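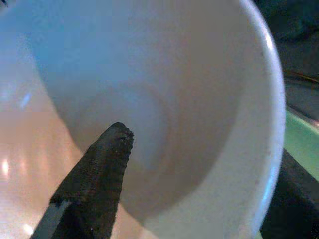 Urmas Dzene told me I'd got the whole thing backwards, and that if I wanted to know why people at the Dranbridge student fashion show wore what they wore, I should stop staring at the clothes and ask how they'd got there. Bus, bike, lift from mum, long walk from Dredden in the rain. I wrote it down to be polite and then it ended up being the best bit of my project, so thank you, Urmas!

Anyway. My report is on arrivals outfits, meaning what guests wear to walk in past the cameras, and whether that has anything to do with what's on the catwalk inside. I picked it because I love arrivals pictures (I will always look at those before the collection, sorry to the designers) and because the July show was on our doorstep and my tutor said I could have a press pass if I promised to hand things in on time.

How I did it

I stood by the side entrance from 5 pm until the doors shut, with a form I'd made the night before. The form had boxes for colour, length, shoes, coat or no coat, and a big space for "other", and of course nearly everything interesting went in "other". I should have tried it out on my flatmates first. The box for length made no sense for trousers, and I ended up writing "long??" over and over.

I asked people if I could note down their outfit and whether they'd answer a couple of questions. By the end I had 810 separate garments and accessories on the list, going by my first tally. I went through it again at home and got 839, mostly down to belts and scarves I'd scribbled in the margin. I've used 839 from here on.

What people wore

I went in expecting loads of colour. The Plundel collection was the one everyone was talking about beforehand, and it's all orange and tomato red with enormous sleeves, so I thought guests would dress to match. They didn't! It was black, navy, cream, more black. The sleeves did turn up, but on plain white shirts, which I thought looked better than the real thing (one girl had hers pushed up and held with hair elastics, and I've copied it twice already).

Trailing hems were my big argument with myself. I used to think a hem that drags on the ground is a mistake and somebody should own a sewing machine. After watching a wide cream trouser go up those steps I'm not so sure. It moved beautifully. It was also grey at the bottom by the time its owner reached the door, so I've put it down as a draw.

Then shoes, and Urmas's point. People who'd come by bus or on foot were mostly in flat boots or trainers, and several had a second pair in a bag, which they changed into behind the bins. People dropped off at the kerb had heels and hardly any coat. Once I started writing down travel next to each outfit, half of my puzzling notes made sense. The long coats were nearly all from the Dredden bus, where the stop has no shelter.

The interviews

I did 7 longer interviews, and 2 of them I can't use as the wind got into the recording. The rest were lovely. The most common answer to "why this outfit?" was that it was the nicest thing that was clean. I'd hoped for more about Uibo, the label that opened the show, but only one person mentioned it and she thought it was the name of the venue.

What I'd change

I'd put the travel question on the form from the start and not squeeze it in at the side. I'd ask about money too, which I was too shy to do, and I think it matters more than anything I've got here. I'd also go to the rehearsal, so I could see the clothes inside properly. I missed most of the Plundel section while trying to find my pen.

My full list of garments is in the folder with the form, both versions, including the one with the useless length box.

Last updated: July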